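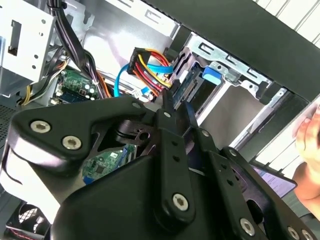
The Stombridge Deposit

Item 66 in the register of the Villa Ranier was a desktop computer, received in February without a key, a password or a covering letter. The Office of Deposits was required to establish what it contained. Under the rules then in force, a machine could not be switched on until it had been opened and its parts entered in the book.

The clerk began at 7 in the morning. The drive was to be entered first, under its own number, and then the rest in whatever order the clerk preferred.
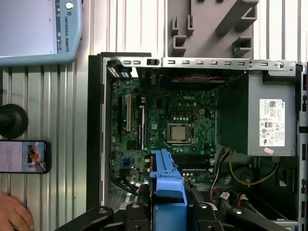 The register allowed one line for each part and a narrow column for remarks. The clerk had filled 1,716 such lines in the service of the Office and had left the column blank in every one. On this occasion the pen stopped there. Beside the entry for the power supply, with its white label and its small print, the clerk wrote: "Pink sticker, below the label. Purpose unknown." The remark was initialed, as the rules required, and the clerk read it over several times.

The Briem Archive, which had sent the machine from Stombridge, replied to the inquiry in 6 lines. It regretted that it kept no record of stickers.
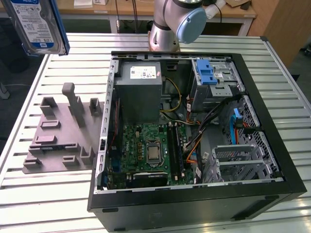 Who may claim an item once it has been entered?

Any person who can state in writing what was kept on it.

The clerk copied this rule onto a card, tied the card to item 66, and remained at the desk until the lamps were put out. No letter had come. In the remarks column, under the first entry, there was now a second: "Waiting."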